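About Skomeck

Skomeck builds and supports two-handed robots for kitchen and household task work. We sell the upper body, the hands and the task software as one kit, and we set it up at the customer's site. Most of our customers are appliance makers and test labs that need the same small job done many times, the same way.

We started in a rented shop in Allinham with 5 people and a single arm. We are now 11, still in Allinham, in a larger unit on the same street. Design, assembly and repair are all done there.

What we offer

The main product is the Lakside kit. It comes with two arms, two multi-fingered hands, a head camera and a control computer. A customer can buy it outright or rent it by the month, with a minimum term of 8 months. Rental includes service and spare fingers -- those wear out first.

The Lakside ships with a set of basic tasks already loaded: pressing levers and buttons, opening doors and lids, moving light items between a tray and a counter. Anything beyond that we teach on site or in our own shop. A new task usually takes about 200 practice runs before we hand it over. Some take more, and we will tell you so before you sign.

We also do contract work for customers who don't want a robot of their own. You send us the appliance and a list of what has to be done to it, and we send back the logs and the unit. Toasters, kettles and coffee makers are the bulk of it.
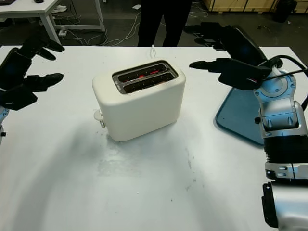

Toaster task in the shop, lever down and both slots heating.

Who we work with

Lahtinen handles our sales and first-line service outside the region and keeps a demo kit on the floor. Everything else comes straight to us. A person who builds the robots answers the phone, every day except Sunday.

Visits

Shop visits are by appointment. Bring your own appliance if you can -- it saves a second trip. We close for stock-taking in July, and orders placed then ship when we reopen.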